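Fraying rope ends: whip, tape or just burn it?

knotty_leo
Braided rope, white, one end gone to fluff. I've got a dock line to sort out before May and would like to stop buying new ones every year. 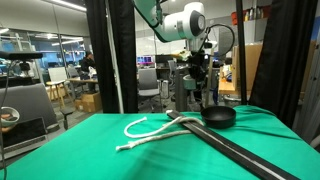

Frayed end on the left, green cloth underneath.

rangel_road
Whip it. Waxed twine, 10 tight turns, pull the tail under, trim. Takes two minutes once you've done it badly seven times.

Kibet K.
Or tape it and go sailing. I've had electrical tape on my jib sheets for 2 seasons and the boat still floats.

rangel_road
Tape is how you get a frayed end with tape in it.

Kibet K.
It's held up better than my marriage to varnish.

nildale_mooring
What's the fiber? If it's nylon or polyester, cut off the fluff and melt the end with a hot knife. If it's cotton you'll have a candle.

knotty_leo
No label. It came in a box lot with a cleat and a flare that expired before I was born.

nildale_mooring
Snip a few strands and hold them to a lighter, outside. Melts to a bead, synthetic. Smells like burning paper, cotton.

rangel_road
And then whip it anyway. Melted ends crack and will open your palm right up.

Kibet K.
Tape over the crack.

knotty_leo
Ordered the twine. Bought tape too, don't tell rangel.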